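Print this page | E-mail this ticket
Lustarach Student Robotics Project - Support Log
Opened in November by Kylie Stubbs

Ticket: Hand-held gripper, width reading drifts during a long session

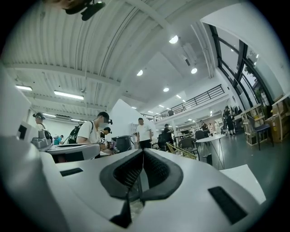

Gripper view toward the work floor, fingers at bottom center.

Status: Closed, with one follow-up
Unit: gripper 2, project build
Assigned to: Thiện Từ
Copied: Hòa Ninh, Kristaps Kalniņš

Reported problem

Jaw width reads correctly at the start of a session and drifts afterward. With the trigger fully released, the logged value should return to 100 on our scale. After 30 open-close cycles it returned to a lower value each time and did not recover until the unit was powered off. Grip force felt normal in the hand. Video was recording without gaps. Gripper 1 does not show the fault with the same firmware and the same logging script.

The fault matters for the class assignment. The pick-and-place model is trained on jaw width along with video, and a drifting zero teaches it that an open hand is partly closed. Two teams had already submitted sessions from gripper 2 before this ticket was opened.

Log

09:10 - K. Stubbs. Reproduced on the first try. Calibrated, ran the 30 cycles, drift present. Recalibrated without a power cycle and got the same drifted value as the new zero, so the calibration routine is accepting whatever it is given. Noted separately.

09:35 - T. Từ. Checked for mechanical play. Removed the finger pads, inspected the mounts, refitted. No visible wear. Pads seat fully and neither one rocks under hand pressure. Drift unchanged with pads off, which rules out the soft material taking a set.

09:50 - T. Từ. Swapped the USB cable with the one from gripper 1. No change. Swapped back.

10:20 - H. Ninh. Read the log for dropped samples. Encoder is polled at 1000 Hz and the file has the expected number of rows. Timestamps are even. The drift is in the raw counts, before the script scales them. Script is not the cause.

10:45 - K. Stubbs. Question for Kristaps: was the encoder magnet on gripper 2 ever replaced? The build sheet has a blank in that row.

11:05 - K. Kalniņš. Yes. The original cracked during assembly and I fitted one from the Brernier spares bag. Pressed in, no adhesive. I meant to go back to it. Sheet is now filled in.

11:15 - T. Từ. Opened the housing. Marked the magnet and the shaft with a paint pen, closed up, ran 30 cycles, opened it again. The marks no longer line up. The magnet is slipping on the shaft.

This does not explain the recovery on power-up. Hòa is looking at it.

11:40 - H. Ninh. Explained. The startup code takes the first reading as zero if the trigger is released. It hides the slip every time the unit is restarted. Same code path as the calibration problem Kylie noted at 09:10, so one patch should cover both.

13:30 - T. Từ. Cleaned shaft and magnet bore with alcohol, applied retaining compound, clamped. Left to cure until the following session. Do not use gripper 2 - tag is on the handle.

Next session

09:05 - T. Từ. Unclamped, reassembled, recalibrated. 30 cycles, returns to 100. Paint marks still aligned.

10:30 - K. Stubbs. Longer test, 2000 cycles with breaks, different people on the trigger. Returns to 100 at every check. Housing opened at the end, marks aligned.

10:50 - H. Ninh. Patch merged. Startup now compares the first reading with the stored zero and stops with error W3 if they disagree. Tested by storing a wrong zero on purpose. Error appears, recording will not start. To clear it, run the full calibration against the gauge block. Pressing the button twice no longer skips this step.

Resolution

Replacement encoder magnet was not bonded to the shaft. Bonded and tested. Startup code changed so that a shifted zero is reported.

Affected data

All sessions recorded on gripper 2 before the repair are suspect. Do not try to correct them with a fixed offset; the slip was not constant. Both teams have been told and will record again. The old files were moved to the "hold" folder and should stay out of the training set.

Follow-up

Gripper 1 still has its original magnet. Open it at the next service and confirm that it is bonded. Assigned to Kristaps. Thảo Chu has the key to the parts cabinet and the remaining retaining compound.

Reopen this ticket if W3 appears on gripper 2 more than once in a session. Attach the raw log, not the scaled one.

Contact: Lustarach project desk | Copyright Lustarach Student Robotics Project | Back to top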